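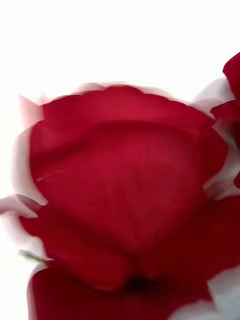
Balel handling rules, FAQ. 2 min read. Session rules for anyone running the arms at Correia. Rev 2 applies from 06/04/2023. Colour counts, so log the item as you'd say it out loud: "red, soft folds", not a part code.

How hard can the gripper close?
Start at the lowest setting. Stems first, never petals. Write the setting down evrey time.

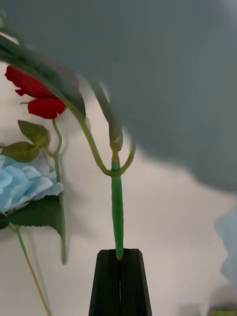 Green artificial stem held in the closed fingers.

Who can hit the stop?
Anyone in the room. No permission needed, no blame after. 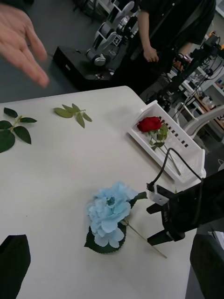

Do I log failed grasps?
Log them all, same sheet as the good ones. Rev 1 had 267 missing, never again.

Glass near the arm?
Half speed. Check it for chips befor you start.

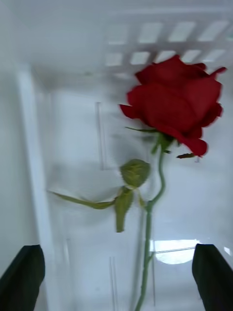

Comments (2)

Celeste Tavares: Half speed of what? Our Plotia unit has its own limit, pls put a number in.

Martim Baptista: Good point, will add to rev 3.

We use cookies. Accept / Manage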